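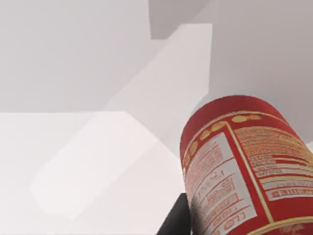

備蓄食品の管理に関する覚書

2023年7月2日

平素より当ブログをご覧いただき、誠にありがとうございます。今回は、家庭における備蓄食品の管理について、当方が現在採用している方法を記録しておきます。以前の記事で棚の寸法に触れた際、運用面についても書いてほしいとのご要望を複数頂戴しておりました。回答が遅くなりましたことをお詫び申し上げます。

当家で備蓄の見直しに着手したのは本年1月です。それ以前は、安売りの折に購入した缶詰や乾麺を台所の吊戸棚、廊下の物入れ、寝室の床下収納の三か所に分散して置いており、どこに何があるかを把握している者がおりませんでした。年始の片付けの際に全品を食卓に並べたところ、40点のうち8点が賞味期限を過ぎておりました。いずれも物入れの奥にあった品で、購入時の記憶もございません。

この結果を受け、以下の方針を定めました。

一、保管場所について
保管場所は廊下の物入れに一本化いたしました。吊戸棚は調理の熱と湯気の影響を受けやすく、床下収納は腰を痛めた家族が開閉できないという事情がございます。廊下の物入れは北側に面し、夏場でも室温の上昇が比較的緩やかです。なお、日常的に使用する調味料と茶葉は従来どおり台所に置いております。

棚板には、知人のDeclan Tindall氏より譲り受けたFröhlich社製の可動棚を使用しております。氏が転居にあたり処分を検討されていたもので、幅が当家の物入れに比べてやや狭く、右側に隙間が生じました。この隙間には現在、鍋敷きと予備の電球を収めております。

二、期限の表示について
缶詰の期限表示は底面に印字されているものが多く、積み重ねた状態では確認ができません。当家では白い荷札用紙に年と月のみを油性ペンで記入し、手前の側面に貼付しております。日付まで書いていた時期もございましたが、字が小さくなり、高齢の母が読み取れませんでしたので、年月のみに改めました。

用紙の色を年ごとに変える方法も試みました。初めのうちは好評でしたが、どの色がどの年に対応するかを書いた紙を紛失し、結局ひと月で廃止しております。

三、台帳について
台帳は大学ノートを用い、品名、数量、期限、購入店の四項目を手書きで記入しております。一時期はRiretanceという在庫管理用のアプリケーションを利用いたしました。機能面に不足はなかったものの、家族全員が端末を操作できるわけではなく、母と叔父が使用した分が反映されない状態が続きました。ノートは物入れの扉の内側に紐で吊るし、鉛筆も同じ紐に結んであります。鉛筆だけがなくなることは今もございます。

四、消費の順序について
毎月第一日曜日を点検日とし、期限まで90日を切った品を台所へ移しております。台所へ移した品は、その月の献立に必ず組み入れるものといたします。先月は鯖の水煮と大豆の水煮が対象となり、鯖は大根とともに煮付け、大豆はひじきと合わせました。トマトの水煮が三缶同時に対象となった月には、さすがに家族から苦情が出ましたので、以後は同一品目の購入時期をずらすよう努めております。

点検に要する時間は約3時間から始まり、現在は朝食の後片付けが終わってから昼食の支度にかかるまでの間に無理なく終えられるようになりました。本日の点検では期限切れの品はございませんでした。
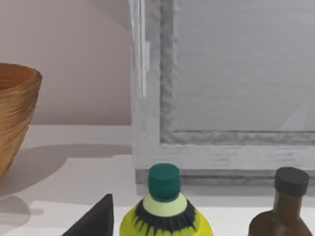
缶詰は、賞味期限を一日でも過ぎたら廃棄すべきでしょうか。
賞味期限はおいしく食べられる期間の目安ですので、期限を過ぎた時点で直ちに食べられなくなるものではございません。ただし、缶に膨らみ、著しい錆、へこみ、汁漏れのいずれかが認められる場合は、期限内であっても当家では口にせず処分しております。

五、備蓄量について
備蓄量の目安については、自治体や各種団体の資料をご参照ください。当家の場合は家族の人数と物入れの容量から上限を先に決め、上限に達している間は、特売であっても購入しないこととしております。この規則を最も頻繁に破っているのは筆者自身であり、先月もCirnitzの店頭で割引になっていた豆のスープを予定外に購入いたしました。台帳には正直に記載してございます。

水については、食品とは別に玄関脇へ置いております。重量があり、棚に載せることを避けたためです。こちらの管理方法は改めて別の記事にまとめる予定です。

六、開封後の取り扱いについて
開封した缶詰は、残りをガラスまたは陶器の容器に移し替え、冷蔵庫に入れて翌日までに使い切ることを原則としております。缶のまま冷蔵庫に入れることは、当家では禁止事項です。移し替えた容器にも荷札用紙を貼り、開封した日を記入いたします。

乾物につきましては、袋の口を折って輪ゴムで留めるだけでは湿気を防ぎきれず、昨年の梅雨に切り干し大根を一袋無駄にいたしました。現在は口の広い瓶に移し、乾燥剤を入れております。瓶の蓋はDrornodicoの金物店で購入した替え蓋に取り換えました。元の蓋はパッキンが硬くなっており、母の力では開けられなかったためです。

七、ご意見への回答
読者のZubaida Tarar様より、香辛料や豆類を大量に備蓄するご家庭では品目が多く、台帳への記入が負担になるのではないか、とのご指摘を頂戴しました。ごもっともと存じます。Tarar様のお宅では、台帳を設けず、瓶の残量が半分を下回ったものを棚の左端に寄せるという取り決めにしておられるそうです。当家でも香辛料に限り、この方式を先週より試行しております。今のところ、叔父が左端の瓶を親切心で元の位置に戻してしまうことが唯一の問題点です。

次回の点検日には、非常用の缶切りの動作確認もあわせて実施いたします。昨年購入した品は左利きの家族には扱いにくいとの申し出があり、買い替えを検討中です。左右いずれの手でも使いやすい缶切りをご存じの方は、コメント欄にてお知らせいただけますと幸いです。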